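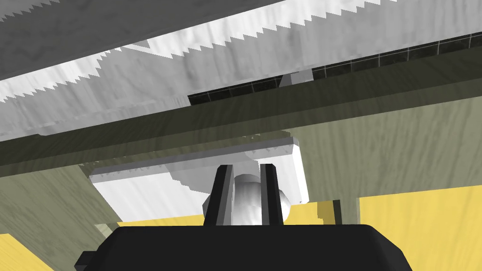
4.2 Scanning for channels on a cable connection

Run a channel scan after you connect the Davmont receiver to the cable outlet, and again whenever your cable company moves or adds channels. The receiver stores up to 2,000 channels, TV and radio combined.

1. Press MENU and choose Setup, then Channels, then Cable.
2. Select your network from the list. If it is not listed, choose Other and enter the network ID from your cable contract.
3. Set Scan type to Full. A quick scan reads only the network's own channel table and can miss regional stations.
4. Set Encrypted channels to Include if you have a smart card. Otherwise leave it on Skip.
5. Press OK to start. Do not unplug the receiver while the progress bar is moving.
6. When the list appears, press the green button to save it.

CAUTION: Saving a new list replaces the old one, including your favorites. Export your favorites to a USB stick first (see 4.5).

Note: If the scan stops at 18 percent and no channels are found, check that the cable is in the socket marked CABLE IN — the satellite socket next to it has the same thread.
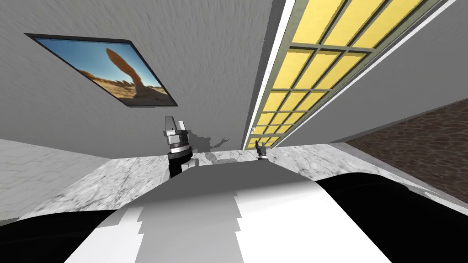
Fig. 4-3. Room, wall and window side

4.3 Sorting the list

New channels are added at the end of the list, from position 200 up. To move one:

1. Open the channel list and highlight the channel.
2. Press the yellow button, then type the new position.
3. Press OK. The channel already at that position moves down by one.

Note: With Keep network order turned on, the receiver undoes your changes at the next automatic update. Turn it off under Setup, Channels, Updates before you sort.

Radio stations have their own list. Press RADIO to open it and follow the same steps.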